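From: Folasade Lawal
To: Multdale Refugee Welcome list
Date: Sep 20, 2024
Subject: Re: Conversation partners, fall term

Kenneth Menzies wrote:
> Are we still matching students with families this fall? I have 3
> juniors asking, and one of them speaks some Arabic. Also, does
> the March training count or do they have to sit through it again?

Kenneth,

Yes, we are. Please send me their names and which afternoons they can do. Anyone who finished the March training does not need to repeat it, but they do need a new parent form. The old one ran out with the school year.

Jeanie Drummond has the family list now. She has 2 households waiting and would like to place them first. The Arabic speaker should talk to her directly.
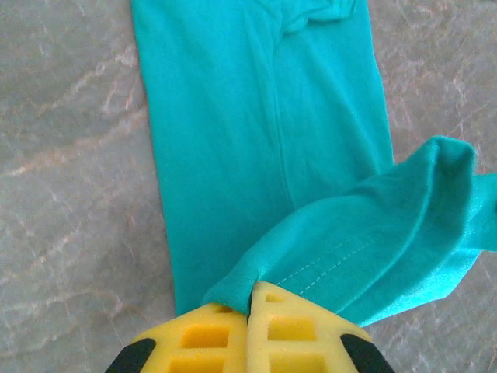
Other items

1. The letter to the county about bus passes has 2,258 signatures. Donnie Forsyth will hand it in - he has the paper copies, so please get any stray sheets to him.

2. We have 40 seats for the student speaker night. Over half are taken. Reply to me, off list, if you want one.

3. Niall Kinnear needs a driver for the airport pickup. A minivan would be best.

Folasade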